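Search this site Enter keyword Go Fiction Essays Archive

Tolerances

November
By Cyrill Mösli

The board arrived at Unby in a flat crate with the paperwork taped inside the lid. Hernier had drawn it. Cladetti had cut it, sanded it to 600 grit, and shipped it without oil, as the order required. The order number was 1268.

Shao signed for it at ten past four and left it to stand in the shop overnight. Maple moves when the air changes. She had seen a top cup by the width of a fingernail between the truck and the bench, and she did not intend to measure a thing that was still deciding on its size.

In the morning she laid a straightedge across it in both directions and slid a feeler gauge along the gap. The board was flat. She wrote this down. She checked the front edge with a square and wrote that down too.

The knot was the difficulty. Hernier's drawing said clear stock. The knot was small and dark and sat near the front, in the lighter band where the grain went wavy. Shao pressed it with her thumb. It did not move. She pressed it with the handle of a screwdriver. It did not move then either.

She telephoned Cladetti.

"It's sound," said Cladetti.

"I know it's sound. It's not clear."

"I had 200 feet of maple in the shed and that was the best piece in it. Put the shapes on it. See if you still mind."

The shapes were kept in a tin. They had belonged to Hernier's son, who was now an engineer somewhere with a harbor, and Hernier used them to judge any surface meant for a child. A block shows a slope sooner than a level does, he held. Shao considered this false and had never said so. She put down the green cylinder first, then the star against it, then the blue cube in front.

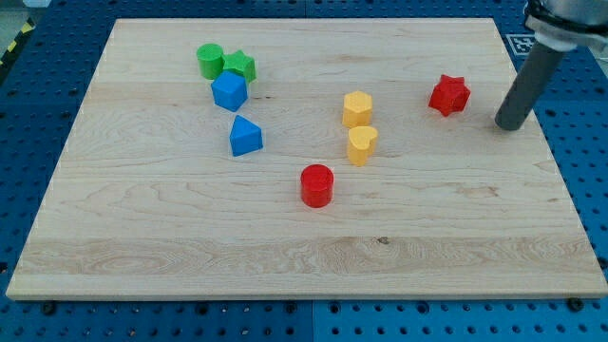 She bent until her eye was level with the maple. The yellow heart stood close in front of the yellow hexagon. Nothing rocked. The light ran along the grain and over the knot without catching, and she looked at the knot for longer than the procedure called for.

Under Defects she wrote: one, tight, front band, right of center. Under Action there was a space 16 characters wide. She had filled it many times with RETURN TO MAKER, which fit with one to spare.

Hernier came in at noon, in his coat, and read the sheet standing up.

"You've left this blank," he said.

"Yes."

He ran his hand over the front edge, then back the other way. He asked whether Cladetti had any more from the same tree. Shao said she would call and find out.

More fiction
The Second Gauge
Notes on a Hinge
What the Plumb Line Did
Inventory at Unby
Older stories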